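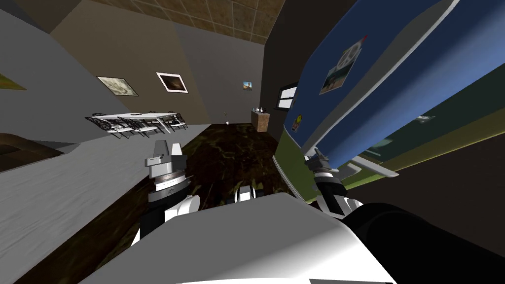 Greifervergleich von Bekatura: viel Simulation, wenig Werkstatt

Bekatura hat die Ergebnisse seines Vergleichs von Roboterhänden veröffentlicht. Fünf Greifer traten gegeneinander an, montiert an einem zweiarmigen Roboter, der in einer möblierten Wohnung Haushaltsaufgaben erledigen sollte. Die Wohnung existiert allerdings nur im Rechner. 3000 Durchläufe wurden gerechnet, auf echter Hardware lief bislang keiner.

Vorn liegt nach Angaben des Unternehmens der hauseigene Greifer Clirell, vor zwei Modellen des Konkurrenten Neltska. Dass der Veranstalter auch den Sieger stellt, muss nichts heißen. Wer die Tabellen liest, stößt aber auf Fragen. Das Reibungsmodell der Fingerflächen stammt von Bekatura selbst und wurde für alle fünf Greifer unverändert übernommen, obwohl sich die Beläge im Katalog deutlich unterscheiden. Wie nachgiebig die Finger gerechnet wurden, steht nirgends.

Bei den Aufgaben mit Türen und Kanten wird es noch dünner. Gewertet wird dort der Kontakt zwischen Greifer und Fläche, gemessen am Ende eines Durchlaufs. Ob der Arm dabei sauber zieht, abrutscht oder sich am Rand verhakt, geht in die Punktzahl nicht ein. In einer Werkstatt würde man genau danach fragen – und nach dem Kabel, das in der Simulation fehlt.

Auch die Kamera bekommt nur einen Absatz. Drei Positionen wurden erprobt, alle am Roboter, alle mit demselben Blickwinkel. Neigt sich der Rumpf, kippt das Bild mit. Welchen Anteil an den Fehlgriffen das hat, lässt der Bericht offen. Für einen Vergleich von Greifern wäre das keine Nebensache, denn ein schlecht gesehener Griff sagt über die Finger wenig.

Das Prüflabor Laur will den Versuch nun mit zwei der Greifer an einem realen Aufbau wiederholen. Einen Termin gibt es noch nicht. Bekatura hat zugesagt, die Steuerungsdaten bis Dezember offenzulegen, die Reibungswerte sollen »zu einem späteren Zeitpunkt« folgen. Neltska wollte sich zu dem Vergleich auf Anfrage nicht äußern.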